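Ticket 1132
Queue: Equipment requests and faults
Subject: Left arm cuts out in cell 2, and what to order before the January budget
Site: Gadport
Status: Open, waiting on quote
Priority: Normal
Opened: 9/13/23

Original request

Left arm in cell 2 stops during folding runs. The controller reports a lost connection to the wrist, the arm goes slack at the wrist and elbow, and the run has to be started again from home. The right arm carries on until the software notices and stops it. Restarting the controller clears the fault every time.

We need two things from this ticket. First, a fix or a workaround so we can keep running. Second, a decision on spares, as the equipment budget for next year has to be in by January and there is no line in it for arm parts at the moment.

Log

Entry 1, support
Please send the controller log for the last week and say whether the fault follows a particular position. Also confirm whether the cables are the ones supplied by Cavell with the arms or later replacements.

Entry 2, requester
Log attached. 41 stops in the week, all on the left arm. Most of them come when the arm is reaching across towards the middle. None while parked. Cables are the originals.

Entry 3, support
A fault that comes with reach and never at rest is usually the cable or the connector at the wrist. It is less likely to be the motor. Please do the following in this order and note the result of each.

1. Power down and reseat the connector at both ends.
2. Run the arm slowly through its full reach with no cloth on the table.
3. Swap the left and right cables and run the same test.

If the fault moves to the right arm after step 3, it is the cable.

Entry 4, requester
Step 1 done, no change. Step 2 done, two stops. Step 3 done, the fault moved to the right arm. Cables have been put back where they came from so the log stays consistent.

Entry 5, support
Cable confirmed. The left one should be replaced. In the meantime keep the run speed at half and keep the left arm out of the far corner. That should cut down the stops but won't get rid of them.

Entry 6, requester
Half speed in place. Stops are down to a few a day. We can live with that for a while but not until the spring.

Purchasing asks whether we should buy one cable, a set of spares, or put the money towards a third arm. There was a plan last year to add a third arm to cell 2 and the quote from Ó Ceallaigh is still on file. The quote has run out and would need renewing.

Entry 7, support
Costs so far, all before tax and delivery:

Replacement cable, Cavell part: 81 each
Wrist motor, Cavell part: 286 each
Cable from Stamness, cut to length: waiting for price
Third arm: old quote only, do not use for budgeting

Lead time on the Cavell cable is given as three weeks. Lead time on the motor is longer and they would not commit to a date.

Entry 8, requester
Can we order the cable from Stamness if it is cheaper? Also, how many should we hold? Both arms have had the same hours, so the right one may not be far behind.

Entry 9, support
Stamness can be used if they match the connector and will state the bend rating in writing. Don't order on price alone. The cable is the part that moves most and a stiff one will fail at the same place.

Suggested holding for a two-arm cell is one cable fitted, two on the shelf, and one wrist motor. For this order that means three cables and one motor. The grippers are not included as there have been no faults on them.

Entry 10, requester
Agreed on three cables and one motor. Please comment on cable length before we send the order. The Cavell form offers standard and short, and the short one costs the same. 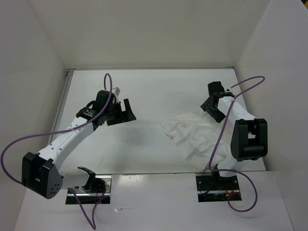 Entry 11, support
Order the standard length. The short cable is meant for arms that work straight ahead and close in, and cell 2 reaches inwards from both sides. The purple cable on the left arm needs its slack: it goes well out to the side and then up in a tall loop over the wrist. The lower part of the same cable trails down past the base plate, so please fit a clip there when the new one goes on. On the right arm the cable crosses the lower edge of the cloth. Add a second clip to the order for that side and route the cable up and back, leaving the loop free to move. Clips are on the Cavell list under fittings and can go on the same form.

Entry 12, requester
Clips added, two of them. Order form now reads three standard cables, one wrist motor, two clips. Sent to purchasing for a firm quote.

On the third arm, the team's view is that it should stay out of the January budget. We would need a wider table, a new enclosure and a second controller, and none of those have been priced. We would like a separate ticket for it.

Entry 13, support
Separate ticket to be opened by the requester, with the table size and the floor space available. Please ask Ó Ceallaigh for a new quote with fitting and training shown as their own lines. The old one had them rolled into the price of the arm.

For the budget form, enter the spares as a yearly line under maintenance, so that used stock can be replaced without a new request each time.

Entry 14, requester
Spares line entered under maintenance. Stamness replied: they can match the connector but have not given a bend rating. We have asked again. If there is no answer by the end of next week we will go with Cavell for all three.

Open actions

Requester: chase Stamness for bend rating
Purchasing: firm quote from Cavell, with delivery date
Requester: new ticket for third arm
Support: check the left arm log one week after the new cable is fitted, at full speed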